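Home Tickets Knowledge Base Equipment Status Contact

Label printer on packing bench drifts and skips after roll change

Status: Resolved
Priority: Normal
Category: Printers and scanners
Device: Riedl thermal transfer printer, packing bench 2, Trovmont site

Reported problem

After the roll of labels was changed on Monday morning the printer started feeding one blank label after every printed one. By the afternoon the print had also begun to creep down the label, so that the bottom line of the address landed on the gap or on the next label. Powering off and on fixes it for a short run and then it comes back. Bench 1 has the same model and prints from the same queue without trouble.

The labels are Plakwood 4 x 6 white, fanfold and roll, same part number as always. The packing software is Vendon. No error is shown in Vendon or on the printer display. The jobs all report as complete.

First checks

Swapped the USB cable with the one from bench 1. No change. Moved the printer to a different port on the bench PC. No change. Printed the driver test page from Windows and it skipped as well, which puts Vendon in the clear for the blank labels at least.

Printed the configuration label by holding the feed button at power on. Settings of interest:

Media type: continuous
Sensor: reflective
Darkness: 18
Label length: 6.00

Media type should be gap and sensor should be transmissive for this stock. Bench 1 shows both correctly. Changed them on bench 2 from the front panel, saved, and ran the media calibration. It fed four labels and stopped on the gap as it should.

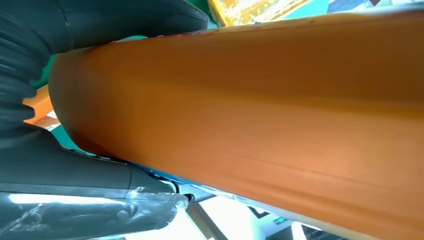 Printed a batch of test labels from Windows. No blanks. Handed the bench back and left the ticket open overnight.

Second report

Blanks returned at 10:15 the next morning. Configuration label printed again and the media type was back to continuous. The setting is not being lost at power off, as it survived two restarts while I was standing there. It changes when a job is sent.

Opened the driver on the bench PC. Under Printing Preferences, Advanced, the box for "Use printer settings" was cleared and the media type in the driver was set to continuous. The driver pushes this to the printer with each job and the printer keeps it. My test the day before was sent under my own login, and my login had the correct preferences. The shared packing login did not.

Corrected the preferences for the shared login and also set the same values under Printing Defaults, so that any new login on that PC picks them up. Sent a test from the shared login, then checked the configuration label again. Media type stayed on gap.

The creep

With the blanks gone the creep was easier to look at. It is small on each label and adds up over a long run. Over 60 labels the barcode moved down by nearly the height of the text under it. This was with gap sensing working, so the printer should have been correcting itself at every gap.

Things tried, in order:

1. Cleaned the print head with an alcohol wipe. Print was a bit sharper, creep unchanged.
2. Cleaned the platen roller. There was a ring of label adhesive near the left side. Creep reduced but still there.
3. Moved the gap sensor back to the center mark. It had been pushed all the way to the left, where it was reading the rounded corner of the label.
4. Adjusted the media guides. They were set too wide and the web was wandering.
5. Ran the media calibration again with the new sensor position.

After step 5 the creep was gone. I did not go back and undo the steps one at a time, so I can't say how much of it was the sensor and how much was the roller. My guess is the sensor.

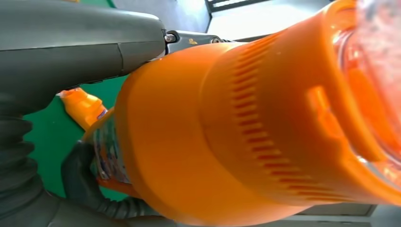
Trovmont Site Services – Workplace IT Support

Long run test

Ran 90 labels in one go from Vendon with the address template. First and last label laid on top of each other against the light and the borders line up. Ran the same again with the short carrier template, same result.

One more thing turned up during this run. The Vendon template for returns is set to 6.25 inches long instead of 6.00. On bench 1 it goes unnoticed, as the driver there is set to ignore the length in the document. On bench 2 it caused one extra feed at the end of each return label. Corrected the template length in Vendon, so it now applies to both benches.

Ribbon

The ribbon on bench 2 was wound in with the ink side facing the wrong way for part of the first day, judging by the black marks on the head. It had already been put right before I got there. For reference, this model takes ribbon with the ink on the outside. To check a roll, press the sticky side of a label against the outer face of the ribbon and peel it off. If ink comes away, the ink is outside.

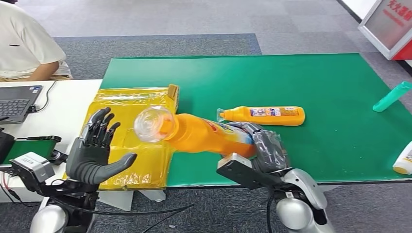 Darkness was at 18, which is high for this ribbon. Lowered to 12. The barcodes still scan on the first pull with the handheld and with the fixed scanner on the conveyor. Leaving it at 18 would wear the head for no benefit. The head counter on bench 2 reads some 3000 feet, so there is plenty of life left in it.

Settings to use on both benches

Media type: gap
Sensor: transmissive, on the center mark
Darkness: 12
Speed: 4 inches per second
Label length: 6.00
Driver: media type gap, set in Printing Defaults as well as Preferences

When changing the roll

Slide the guides in until they touch the edges of the label without bending it. Leave the sensor where it is. Close the head on both sides – the left latch clicks later than the right one and is easy to miss. Press feed once. If it stops on a gap, carry on. If it does not, run the media calibration from the front panel before sending any jobs.

Follow-up

Checked again at the end of the week. No blanks and no creep reported. Printed configuration labels from both benches, and they match apart from the serial number and the head counter. Both are in the folder on the side of the bench PC.

Still open: the spare printer in the stock room has older firmware and shows the sensor options under different names. Separate ticket raised for that.

Ticket closed.

Recent tickets
Handheld scanner adds a line break after each barcode
Bench 1 scale not showing in Vendon
Badge reader at side entrance slow to respond
Carrier template prints in wrong font
Spare label printer – firmware update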